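Search this diary
Search

Sunday

Slept until eight and then sat with coffee and the quarterly report, which I had put off reading all week. Stodov's numbers came out after the market closed on the last working day and I only had the headline until this morning. Sales of 1,705 million against 1,762 million for the same quarter last year. Profit held up better than I thought it would, mostly because they spent less.

The spending less is us, of course. The program they announced in the spring is now going to be bigger. The report says 255 jobs by the end of the next fiscal year, most of them in the radio unit. My group is in optical transport and we are named once, in a table, with no comment next to it. Adaeze Okonkwo called at lunchtime and we went through the table line by line. She thinks optical is safe because the carriers are still buying fiber gear even while they sit on their hands about new towers. I think optical was safe last year too, and we still lost the lab shift.

What bothers me more is the forecast. They left it where it was. The first half was weak and the second half has to make up all of it, so somebody upstairs is counting on the Wososico order coming in before the year closes. I worked on the Wososico bid. They asked for a second round of tests on the line cards and a longer warranty, and they had not signed anything when I last heard. If it slips into January the forecast is gone.

Virág put out their results the same week. They are smaller and they sell cheaper and they seem to be getting the regional carriers one at a time. I used to hear people here laugh at their routers. I haven't heard that in a while.

Wrote down what I want to ask at the Monday meeting:

Is the travel freeze for field engineers too, or only sales?
Who is covering the Stevov site after the contractor leaves?
Do we still ship the new power shelf in November?

The last one matters to me most. We have the boards and we have the firmware, and what we don't have is the final thermal report. The test house moved us back twice. If they move us again I will have to tell the customer myself, since the account manager's post is one of the ones they haven't filled.

Did the laundry in the afternoon. Walked to the hardware store for a furnace filter and bought the wrong size. I will take it back during the week.

Looked at my own money after that. I have company shares from the employee plan, bought at three different prices, and all three are higher than where it trades now. I decided not to sell any and not to buy more when the window opens. I moved a little extra from checking to savings. The car can go another winter on these tires.

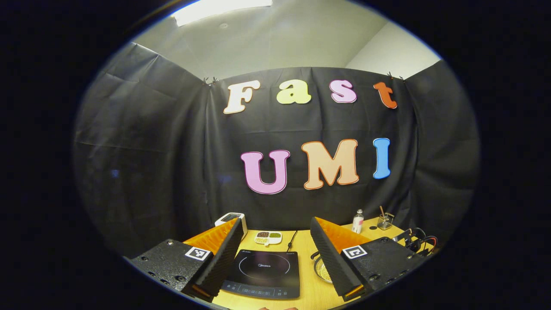

Evening

Adaeze called again after supper. A friend of hers in the radio unit got an invitation to a meeting with personnel, fifteen minutes, no subject line. She wanted to know if I had one. I checked and I don't. I told her I would write to her if that changed and she said the same.

Reheated the soup. Ironed two shirts. Read the cash flow pages one more time and found that inventory is up again, which means there is gear sitting in the warehouse that was built for orders that haven't come. I should have started with that page.

Alarm set for six.

3 comments
Share (2)

Recent entries
The lab shift, one year on
Wososico asks for more tests
Furnace man came
Notes from the all-hands call
Back from the Stevov site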